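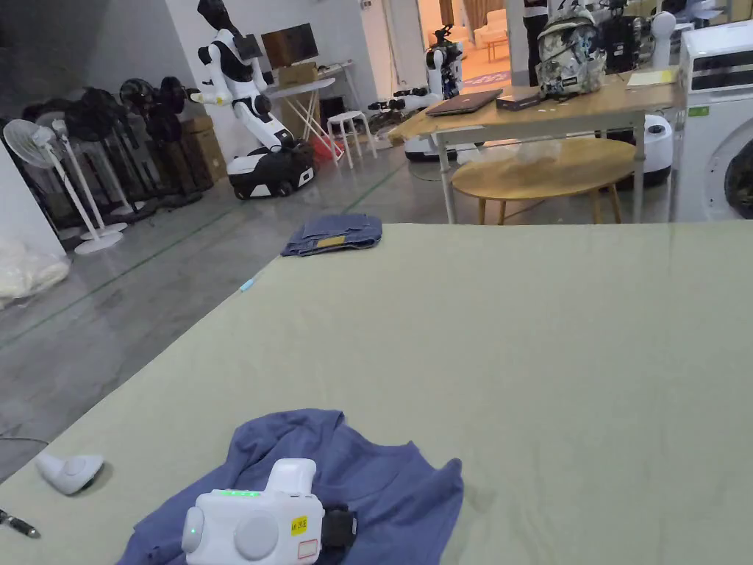 Laundry corner at Ikberg, February

Welcome to our small gallery page. Since the winter we have one big table for sorting and folding clothes in the hall at Ikberg. The table is wide enough that two people can fold at the same time, and we put a cloth over it so that buttons and zips do not scratch the top. The cloth is pale green, a colour which I find restful for the eyes.

On the table: a blue shirt with long sleeves, still full of creases, and a pair of dark blue jeans, already folded, with the leather patch at the waistband. Jeans are the easy part - legs together, then in half and in half again. For a shirt I need more patience, and I always begin with the sleeves.

The clothes come to us from the Kudent shop in bags of 5 kg. In one afternoon we can fold 44 pieces, if there are not too many shirts. Folded clothes go on to Bunnag and Drilness at the end of the month.

More pictures will be added in spring, when the shelves are ready.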